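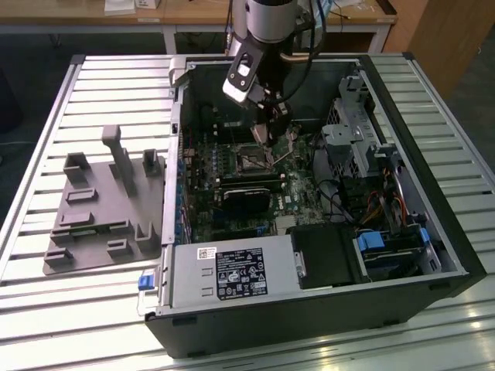
A gripper reaches toward the CPU socket of an open desktop tower on the Dillgate teardown cell.

Dillgate pauses CPU removal on its teardown cells after gripper fault

STUROVECK, 26 November 2022 – I run the recycling side at Dillgate, and I'd like you to hear this from me. We've stopped robot CPU removal on all 4 of our teardown cells while we fix a fault in how the gripper lets go.

What went wrong? During an unattended run the controller reported the gripper open when it was still closed on a retention bracket. The arm lifted anyway, dragged a tower across the platform and kept going until the force limit kicked in. No one was hurt (phew!), but the motherboard was scrap and we lost a set of fingers.

Our controls lead, Mabli Eynon, went back through the logs and found the same false "open" signal in 203 earlier cycles. Most did no harm at all, so we never noticed – and that bothers me more than the broken board does.

"The arm was trusting one sensor, and we let it," Mabli told me. "It's going to need a second opinion before it lifts anything."

So we're adding a separate position check, made by Andard, and lowering the force limit for every lift. The cells stay off CPU work until they've run more than 600 clean test cycles in a row. Our crew is pulling processors by hand for now, and customer pickups are running as normal!

If you use the same release routine, please get in touch and we'll happily share our notes.

Press contact: Huw Trevor, Dillgate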